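Pre-run check, two-arm bench build, Clatside shared workshop
October 5, 2023. Checked by Sheena Urquhart.

- [x] Arm base clamps tight, both sides
- [x] E-stop tested from the table and from the door
- [x] Props set out for the shelf task
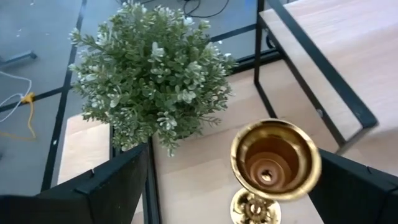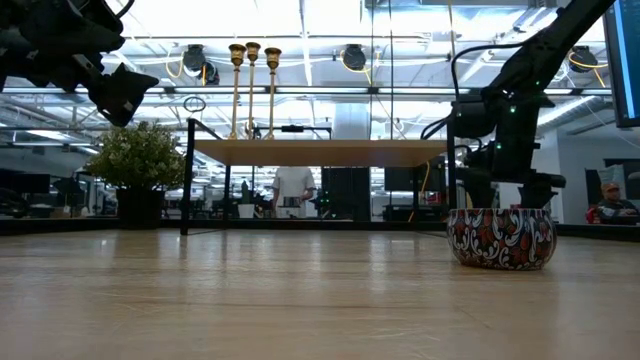

- [x] Joint speed limited to 30% — leave it there until the left wrist has been re-zeroed
- [ ] Floor cables. Yellow and black leads still need trunking. I've asked for this since February.
- [x] Shelf frame bolts nipped up, no rocking
- [x] Gripper force capped. The brass marks easily, so go slowly on the candle holders.
- [ ] Keep-out line. Tape should be 300 mm from the table edge and has lifted at one corner.
- [x] Supply fuse seated, Kanusine controller log clear after 71 cycles

Comments: Gunn wants to raise the speed for the Wullenby demo. Not before the two open items are closed. Log sheet 208 has the torque readings.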